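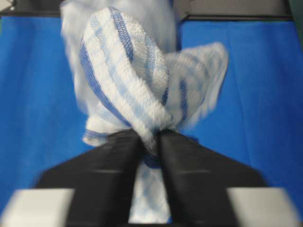
Prillbridge sets budget for towel-handling cells

Prillbridge, the contract laundry operator, has approved the purchase of two robotic towel-handling cells for its Barkcombe plant, with an option on a third. Orders are to be placed on 4 June 2026, and the first cell is scheduled to be on the floor by January.

The cells will take terry towels from a bin one at a time, find a corner and feed the towel to the existing folding line. Striped pool towels are first on the list. They make up the largest share of volume at Barkcombe and are currently separated by hand at two stations.

Aurel Radu, who heads plant engineering, said the purchase was sized on sustained throughput and not on the cycle times quoted by suppliers. Each cell must deliver 200 towels an hour over a full shift, including misgrips and restarts. Three suppliers were invited to quote. One withdrew after the acceptance terms were issued, and the remaining two, Chauke and Corkitz, were asked to price the same scope: arm, two-finger gripper, wrist camera, enclosure, guarding, controls and commissioning.

Chauke was selected. Its bid was slightly higher on hardware but included spare finger sets and a second commissioning visit, both of which Corkitz listed as extras. Prices were not disclosed.

Gripper fingers proved to be the main point of discussion in the technical review. Terry cloth compresses heavily when pinched, and a towel taken by its middle hangs in a bundle that has to be set down or regripped before a corner can be presented. Regrips add time to the cycle and wear to the fingertips. Prillbridge has budgeted for a finger change every 30 days of operation in the first year and will revise the interval once wear data from the plant is available.

The acceptance test will use 1612 towels drawn from normal production, with no presorting by size, age or stripe pattern. A towel counts as handled if it reaches the folder singly and with the leading edge within tolerance. Doubles are recorded as faults even if the folder clears them. The test will be run twice, once at commissioning and again after the first finger change.

Floor space was the other constraint. The two cells, with access clearance on three sides, need about 866 square feet, which means moving a cart lane and one electrical panel. That work is carried in a separate building budget and is due to be finished before delivery. Compressed air capacity was checked and no new compressor is planned.

Nhàn Ung, operations manager at Barkcombe, said the manual stations will stay in place through the first year – both as backup and to handle bath sheets, which are outside the initial scope. Operators from the stations will be trained on cell restart, bin changeover and finger replacement. Software support is covered for two years under the purchase contract and is then billed annually. Ung has asked for the annual fee to be fixed in writing before the order is signed.

The option on the third cell expires six months after the first cell passes acceptance. Radu said it would be taken up only if both installed cells hold the hourly rate with one operator covering the pair. If the option lapses, the reserved space will go back to cart storage.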